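7.3 Recording wiping demonstrations with the wrist camera

Applies to Jodus arm units with the two-finger gripper and the wrist camera fitted. Complete section 7.2 (camera focus and time sync) before starting.

This section covers the collection of demonstrations for the contact-onset method. The policy is trained on wrist images and joint torques only. No overhead camera is used, so the wrist view has to carry enough information to place the sponge relative to the dish. Most failed training runs at Pumside were traced to episodes in which the sponge filled the wrist view and the rim of the dish could not be located.

Before you begin

Recording rate is 60 frames per second. Do not change it between episodes in the same set. The alignment script will accept mixed rates without a warning, but the torque labels will be shifted.

Procedure

1. Home the arm and open the gripper fully.

2. Load the task profile Skingate from the operator menu. Check that the episode counter reads zero.

3. Place the sponge in the gripper by hand, scouring side toward the camera. Close the gripper at the low force setting. The foam should compress at the grip and spread above it.

4. Zero the torque sensors with the sponge held clear of all surfaces. Repeat this step whenever the sponge is changed or rewetted - a saturated sponge is heavy enough to move the baseline.

5. Jog the arm until the dish is behind the sponge in the wrist view. Part of the rim must remain visible on at least one side.

6. Press Record and wait 2 seconds before moving.

7. Guide the arm through one wiping stroke, lift clear, and press Stop.

8. Mark the episode Keep or Discard. Discarded episodes stay on disk and are skipped at export.

9. Return to step 5 for the next episode. Move the dish after every 5 episodes.

CAUTION: Keep hands away from the gripper fingers while the arm is in guided mode. The low force setting limits grip force only. It does not limit the speed of the arm.

CAUTION: The wrist camera housing is splash resistant. Do not submerge it or hold it under a running tap.

Note: Glare on glazed dishes and on wet steel is expected. Leave auto exposure off and do not dry the sink between episodes. In the Carhuamaca set, which has 602 kept episodes, policies trained on dry surfaces alone pressed too early when tested on wet ones. Adding wet-surface episodes corrected most of this. The remaining errors were grouped at the far rim, where the sponge hides the point of contact.

Note: Do not tidy the background to a fixed layout. Racks, cups and other dishes may stay in view, provided they are outside the path of the arm.

Export

10. Select Export, then Contact Onset. The script trims each episode to the first contact and writes one label file per episode.

11. Open the label preview and check the onset marker against the torque trace. If the marker falls before the rise in torque, repeat step 4 and record the set again. Shifting the labels by hand is not supported. 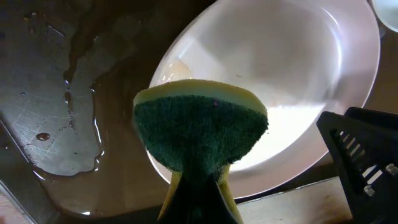
Pumside, October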